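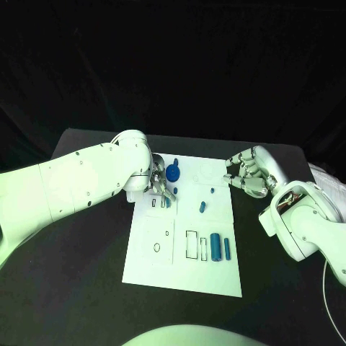

Who can take a course at the Clerkunstead School of Clock Repair?

Any adult who has patience and can hold a small screwdriver. We do not ask for a diploma or experience, and most of our students come to us with one broken clock from a parent or an aunt and no idea how to open it.

The school was started by Eliécer Ríos, who repaired wall clocks in Steston for many years before he began to teach. His first class had four students and met in the back of his shop. Today we have our own building at 58 Taipe Street, with two classrooms, a small library of 931 books and repair manuals, and a cellar full of old movements which students may take apart.

Our basic course is 63 hours long and begins every March. You learn to clean a movement, to set the beat of a pendulum, to replace a mainspring safely and to write an honest estimate for a customer. The second course is for striking clocks. It is harder, and we recommend to wait one year before you join it.
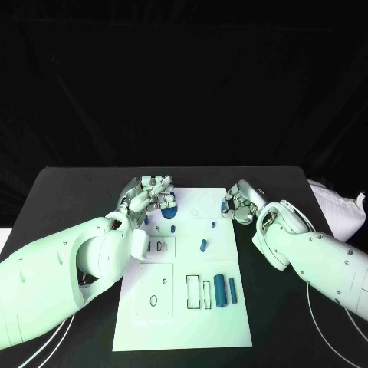
Haris Satti teaches the evening group and also takes care of the workbenches. He is strict about order, and students thank him for it later, usually after they have lost their first screw. He asks everybody to prepare the place before opening a clock. A dark tabletop is hard on the eyes when the parts are small, so it is good to lay a large white board on it, where even a small part is found at once. After this he teaches how to keep the parts in the order they came out, and how to draw a simple plan of the movement.

We also accept repairs from the public. The work is done by advanced students and checked by a teacher, and the price is agreed before we start. At the moment we cannot accept watches or electric clocks.

For visits, please write to the office or ring the bell marked Erkus, which is the name of the former owner and still on the door.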